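Planner 85 goes live on the Lutholm cells

The new release of our grasp planning stack is now running on all the arms at Lutholm. It replaces the version we had been using since April. The main change is in how the planner handles containers, and most of this item is about that.

The old planner treated a basket or bin as a solid block with an open top. It was quick to compute and it kept the fingers away from the walls, but it also threw out a lot of good grasps. Anything lying close to a rim was marked as unreachable. Handles made it worse, as the block was drawn to include them, and a small basket could end up with almost no usable space inside.

The new version builds a thin shell from the depth data and checks the fingers and the wrist against it separately. The wrist check includes the camera bracket and the cable, which the old model left out. Cable clearance is still a fixed margin. We would like to model the cable properly at some point, but it bends differently at every pose and the margin has been good enough so far.

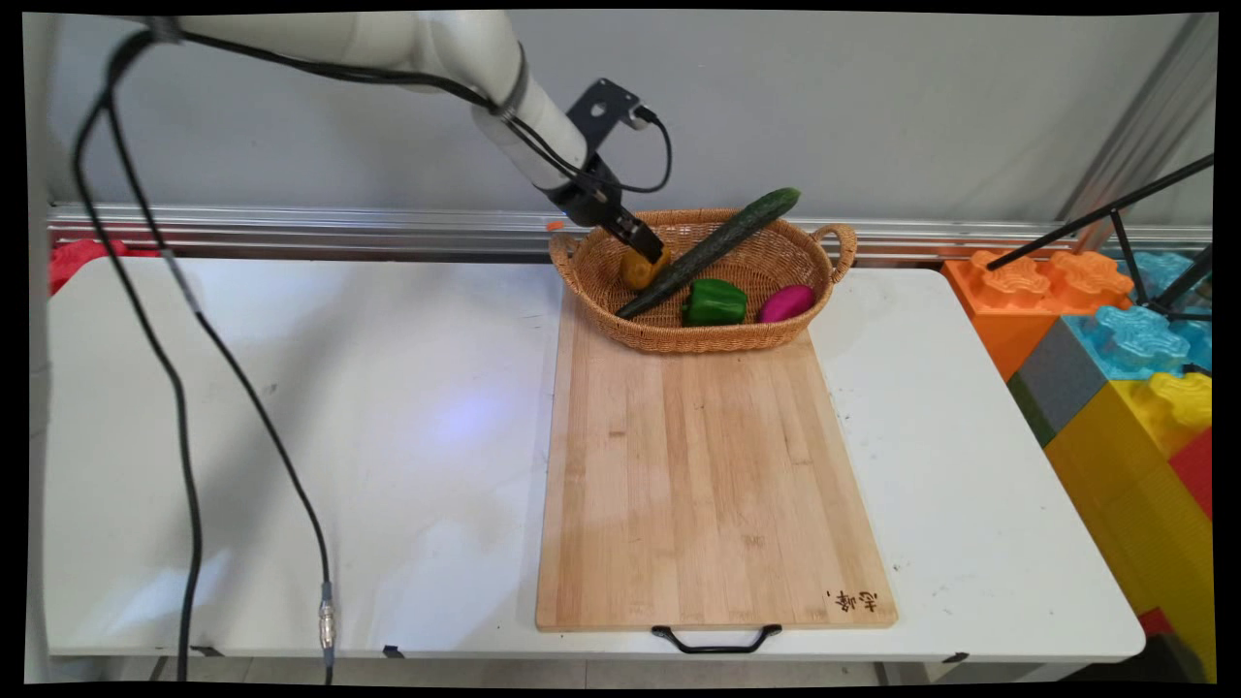
Produce is a good test for this because the shapes vary so much. A potato has no clear long axis, so the planner can come in from almost any angle and picks the one with the most room around the fingers. A cucumber is the opposite. It has one sensible grasp direction, and when it sticks up past the rim the planner has to decide whether to take it by the free end or reach down to the middle. At the moment it prefers the middle if the shell check passes. Shiny peppers still cause holes in the depth map, and those are filled from the color segmentation before planning starts.

We ran 2,404 grasp attempts on the new version before switching over. The first 2,000 were done with a fixed set of items and the rest with whatever the Görtz team brought in. All of the logs are on the Villon server, sorted by release number, with the planner's rejected candidates saved next to the one it chose. If you are looking into a failure, start with the rejected list. In several cases the right grasp was there and had been scored too low.

Planning time is capped at 500 milliseconds per grasp. If the planner hits the cap it returns the best candidate so far – it does not stop the arm. Users who want the old behavior can set the strict flag in the cell config.

Two known problems remain. Loosely woven baskets sometimes come through as a shell with gaps, and the planner will try to put a finger through one. The Arton viewer also still draws the old solid block on screen, even though the planner no longer uses it. A fix for the viewer is in review.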